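How to lay out a stapled booklet with a row of pictures

Radeta Print Room, Help Pages

These instructions are for a saddle-stapled A5 booklet made from folded A4 sheets. They were written using Quartey, but the same settings exist in most layout programs under slightly different names. If you are sending us a finished PDF from somewhere else, skip to Exporting.

Before you start

Work out your page count first. A stapled booklet has to be a multiple of four, because each folded sheet gives four pages. If your text runs to 30 pages, you will be printing 32 and need to decide what goes on the other two. Most people use the inside of the back cover for contact details and leave the inside front blank.

Use 80 gsm uncoated stock for the inside pages. Heavier paper is fine for thin booklets but it springs open after folding once you get past a dozen sheets. The cover can be heavier. We keep Cladum card in white and cream, and both take toner well.

Setting up the file

Open a new document and choose A5 portrait with facing pages turned on. Set the bleed to 3 mm on all sides. Margins should be no less than 12 mm on the outside and 15 mm at the spine.

Make your paragraph styles before you paste anything in. You need one for body text, one for headings and one for captions. Nine and a half point is comfortable for body text at this size. Captions can go down to eight point, in italics or a lighter weight, but don't do both.

Paste your text in without formatting (Edit, Paste Plain). If you bring it straight across from a word processor, the old styles come with it and you will be deleting them for the rest of the afternoon.

Placing pictures

Put single pictures at the full width of the text column. Two or three of a similar shape can be stacked down the page with a single caption under the last one. Keep the gap between them even. We use 8 points, which matches the space above the caption, so the whole group reads as one item.
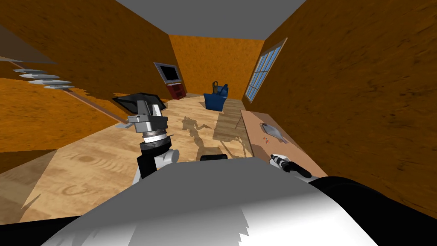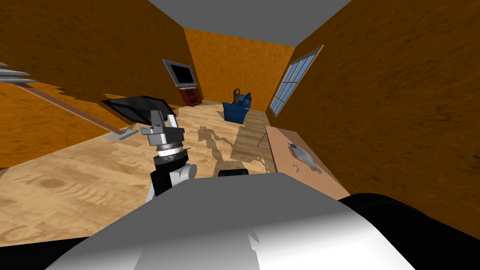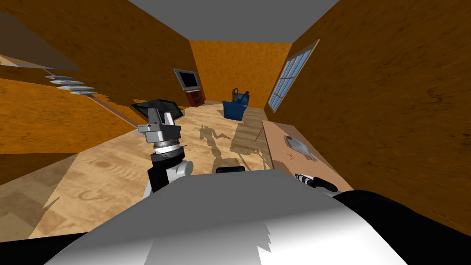
Computer-rendered views, each with a rounded white and grey robot body at the bottom.

Select the whole group, caption included, and choose Lock Together. The caption will then move with the pictures if the text above gets longer or shorter. Without this setting it can end up by itself at the top of the next page.

Check the effective resolution of every picture in the Links panel. Anything that shows in red has been enlarged too far. A file can look sharp on your monitor and still print soft, so go by the number. Resize the picture down or find a bigger original. Sharpening filters don't help much.

Pale colours print lighter on uncoated paper than they look on screen, and dark areas fill in. If you are printing in black and white, convert to greyscale yourself before exporting so you can see what you will be getting.

Exporting

1. Run the spell check with the dictionary set to Australian English.
2. Go to File, Export, PDF for Print.
3. Tick Single Pages. Leave Spreads unticked.
4. Tick Include Bleed and Crop Marks.
5. Set fonts to Embed All.

Send single pages in reading order. Our software, Sellside, rearranges them for the press. If you rearrange them as well, the booklet will come out shuffled and we will have to ask for a new file.

Printing a proof at home

You don't need crop marks for this. Print the PDF using your printer's Booklet setting, double-sided, flipped on the short edge. Fold the stack in half together, crease it with the back of a spoon and read it right through on paper. Page numbers on the wrong side and headings stranded at the foot of a page are much easier to find this way.

If every second page is upside down, the printer is flipping on the long edge. Change that setting and print only the first sheet again before you run the rest.

Files can be uploaded through the order form or brought to the counter on a USB stick. Please put the booklet title and the number of copies in the file name.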